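Visits > Open days > Scanlon lab, Tarkdale

Got to Tarkdale late, parking a mess, missed the welcome talk. Coffee fine. The Scanlon open day is two floors this year — machines upstairs, household chores down the hall — and I went straight for the chores since that's what readers keep writing in about.

Short version: not yet. Towels, yes. A square towel on a bare table got folded in 90 seconds, and the folds were decent. Socks, sort of. Out of 26 tries the wall chart gave 20 good pairs, which I'd take from a teenager. Beds are a diffrent story. A bunched-up duvet has no corners you can find, and then there's a striped top lying flat, a bolster, a blanket folded under the duvet. Where do you even start?
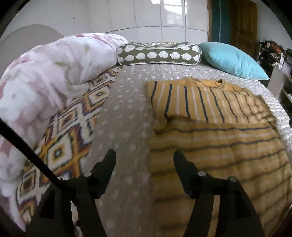
Peadar Fahy told me the pulling is the easy bit, it's knowing what belongs on the bed and what goes in the wash that still beats them, and he wouldn't promise a date for either.

Fair enough. Upstairs was the Nomgate cart, carrying trays of screws between benches. Slow but steady, stopped dead for my foot. Shop floor is clearly ahead of the bedroom — flat floors, same bins, same place every day. Plovovwood had a sanding arm but it was down when I went by, back after lunch they said. Didn't see it run.

Handouts in room 423, if there are any left. Bring your own pen, the sign-in desk only had teh one.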